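4.2 What the households kept, and where

Most of the homes in the Stamton survey had no fixed place for spent batteries. Of the 171 households that returned a form, 80 said they put old cells into whatever was nearest: a kitchen drawer, a bowl on the windowsill, a food tub under the sink. The rest used a shop collection point, put the batteries in the general bin, or did not answer the question. We had expected more people to mention a purpose-made caddy, as the council in Stamton had handed these out the previous March, but the caddies came up mainly as a place to keep pegs or string.

The contents were handed over in the state in which people kept them. We asked residents not to sort or clean anything beforehand. In all, 1,857 cells were received. Each was logged by size, by the brand on the wrapper where this could be read, and by the condition of the outer sleeve and the two ends. Desmond Lyons did the first pass and Marisol Haverford repeated it without sight of his sheets. Where they disagreed, the cell was looked at again by both.

Disagreement was most common over chemistry. Many wrappers give it in small print along the side, and on scuffed cells the print had gone. Zinc-carbon and alkaline cells of the same size are hard to tell apart once that happens, and colour is a poor guide. Red, black, blue, orange and copper wrappers can all turn up in one tub (Figure 3), and a household that buys in small packs from different shops will build up such a mix without meaning to. We therefore kept a separate class, "chemistry not read", and did not guess.

Condition was scored on a scale of 0 to 3, where 0 is a clean sleeve with bright ends and 3 is visible leakage. Dull or tarnished terminals with no crust were scored 1. Smudges that wiped off with a dry cloth were ignored. Smudges that did not wipe off were scored 1 if the sleeve was whole and 2 if it was torn.

Figure 3. Cylindrical batteries of different brands and colours in a white plastic container, among them a red AA cell marked "deli" and "CARBON".

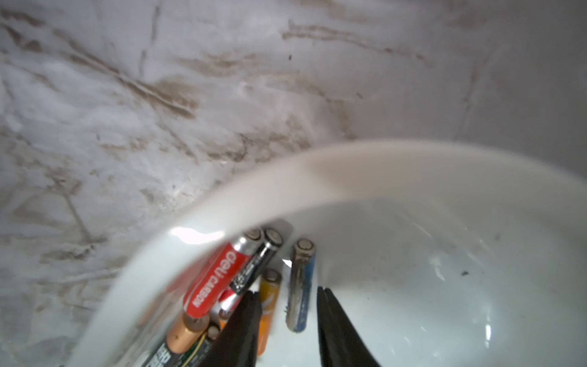

The same scale was used for the button cells, with one change. Button cells have no paper or plastic sleeve, so a score of 2 was given for pitting of the metal case. Cells found taped together were separated before scoring, and the tape was noted on the sheet.

Numedlow Papers on Household Waste | Contact the editors | © The authors | Back to top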